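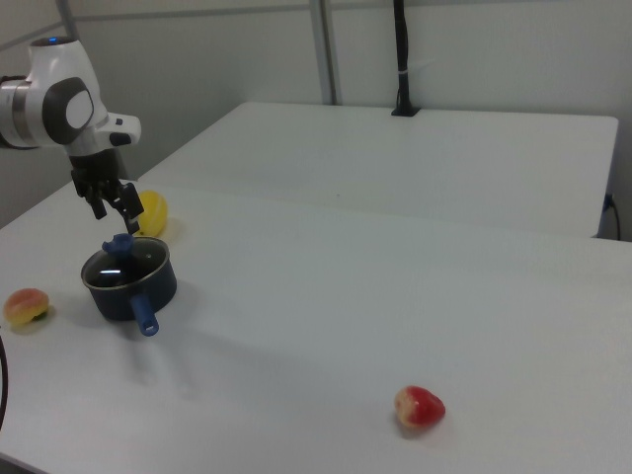
**Wondorstead Kitchen History Club** | Encyclopedia pages | Revised 4/21/21

# Saucepan

A **saucepan** is a round, fairly deep cooking pot with upright sides, a flat base and, in most cases, one long handle and a lid that lifts off. It's probably the most used pan in the ordinary Australian kitchen, and it gets called on for potatoes, custard, porridge, boiled eggs, rice, stewed rhubarb and the warming-up of last night's soup (very seldom, in our experience, for an actual sauce).

## Name

The name goes back to the seventeenth century, when it meant a small pan with a long handle in which sauces were made, kept apart from the big pots that did the heavy boiling. The sauces moved on to frying pans, jugs and bottles, but the word stayed put. In everyday speech plenty of people just say "pot", and a small one without a lid may be called a milk pan.

## Shape and size

The sides of a saucepan stand more or less straight up, so there is less surface for steam to escape from than there would be in a wide pan holding the same amount. A frying pan is much shallower, and a stockpot is taller and nearly always has two small loop handles, though the line between a large saucepan and a small stockpot is a blurry one and shops draw it wherever they please.

A 2 litre pan suits vegetables for a family of four. Large saucepans often have a helper handle opposite the long one, which is a great kindness to the wrists when draining spaghetti.

## Materials

Copper carries heat beautifully but needs a lining, traditionally tin, and a good deal of polishing. Cast iron is slow to warm and slow to cool. Aluminium is light and cheap, while stainless steel is tough but spreads heat poorly by itself, so better steel pans have a layer of aluminium or copper in the base. Enamelled steel has a glassy coating fused on at high heat, and will chip if dropped on a hard floor.

The Golov works at Mindero made enamelled pans for 62 years, and its catalogue once ran to 118 items, counting spare lids. Okoro, the hardware shop on the main street of Wondorstead, sold them in sets. The club's collection has over 400 pieces of cookware, a fair share of them Golov, and they come out for the open day each September.

## Lids

A lid holds in steam and heat, bringing water to the boil sooner and letting it simmer on a lower flame. Most have a knob in the middle, sometimes in a brighter colour than the rest. Metal knobs grow hot along with the lid and want a cloth or mitt. Starchy foods such as rice and pasta froth up under a tight lid, and tilting it a little usually settles things down.

## Care

Burnt-on food generally comes away after a long soak in warm water with bicarb soda. Steel wool shouldn't be used on enamel or non-stick coatings. Very hot pans are best left to cool before washing, as cold water can warp a thin base.

## See also

- Double boiler
- Milk pan
- Stockpot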